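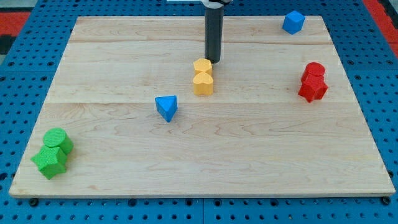 ## Session 4: Sorting by shape, sorting by color

Welcome back, everybody, and thank you for bearing with the room change last week! These notes go with the Thursday session of our early math course, and as usual I've written down rather more than I managed to say out loud, so please read at your own pace (and with a cup of something, if you can).

We are staying with foam-type blocks on a plain board for one more session. I know a few of you are itching to get to the number rods, but there is so much left in a handful of blocks that I'd hate to rush off.

### Where the trouble starts

Put a blue triangular prism and a blue cube on the same board as a couple of yellow hearts, and ask a four-year-old which ones "go together." Most will give you the two blues or the two hearts, and both answers are lovely. The trouble is that the yellow hearts match in color *and* in shape, so when a child pairs them you haven't learned which one she was looking at. The blues are far more useful to you. If she puts the prism with the cube, she is sorting by color, and you can say so: "Oh, you found the blue ones!"

Myroslav Chornovol, who taught this course before me, used to call the hearts "the free pair." Start with them, by all means, since everyone likes to begin with a success, but don't write anything in your observation book until the child has moved on to the blues.

### Words to use, words to save

- **Cube** and **heart** are fine from the first day.
- **Triangle** is what children will say for the prism, and I wouldn't correct it. Turn the block so the triangular end faces them, let them trace it with a finger, then turn it and trace a rectangle. Plenty of time for "prism" later on!
- **Same** needs a partner: same color, same shape. On its own it causes no end of arguments.

### Laying out the board

Leave good wide gaps between the blocks. Antonina Antoniuk's group at Clellard tried crowding them into the middle, and the children simply built towers (very nice towers, I'm told). A pale wooden surface suits strong colors well, but a tray or a tablecloth will do at home.

### For next time

1. Try the sorting talk with one child, ten minutes at most.
2. Write down the child's own words, even the odd ones.
3. Read the Drencombe handout up to the part on mixed sets, and bring one question about it.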